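Unit 4: Forced-Air Cooling of Enclosures
Course handout, Z. Awad

4.1 Heat balance

At steady state, the heat given off by the parts inside an enclosure equals the heat carried out by the air plus the heat lost through the walls. For vented metal boxes the wall term is small and is dropped in this unit. What remains is

P = m cp (Tout - Tin)

where P is dissipated power in watts, m is mass flow of air in kg/s, and cp is the specific heat of air, taken as 1005 J/(kg K).

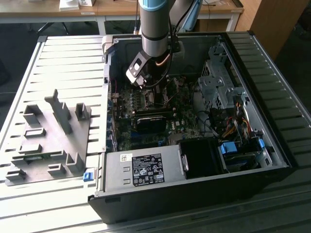 Flow resistance sets the operating point. A fan curve gives pressure against flow with the fan alone on the test stand; the system curve gives the pressure needed to push air through the box, and rises with the square of the flow. The two cross at one point, and that is the flow used in the heat balance. Both curves assume a closed box. With the side panel off, as on the tower lying on the slotted worktable, the air no longer has to follow the designed path and the system curve does not apply.

4.2 Worked case

A box dissipates 67 W. Inlet air is at 13 °C and outlet air may not exceed 50 °C. The allowed rise is 37 K, so m = 67 / (1005 x 37) = 0.0018 kg/s. Multiply by a safety factor of 2 before choosing a fan.
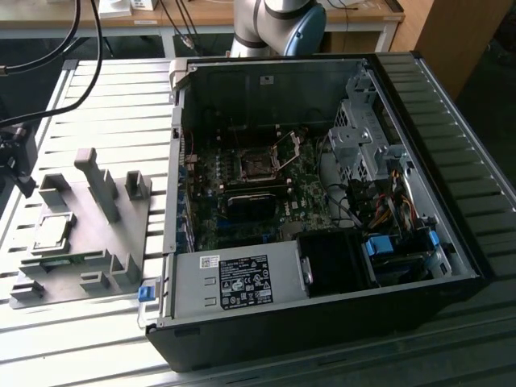
Page last changed: 2020-03-27

4.3 Local hot spots

The heat balance gives a mean outlet temperature only. Parts in still air behind a tall component can run well above it. Use the local heat transfer coefficient from Table 4.2 and check each part against its rated limit.

Problems

1. Repeat the worked case with the inlet and outlet limits both raised by 13 K. Explain the result.
2. Sketch the system curve before and after a dust filter is added at the inlet. Mark both operating points.

Problem sets go to Zihan Ye. The April lab uses the Havley flow bench; read section 4.1 first.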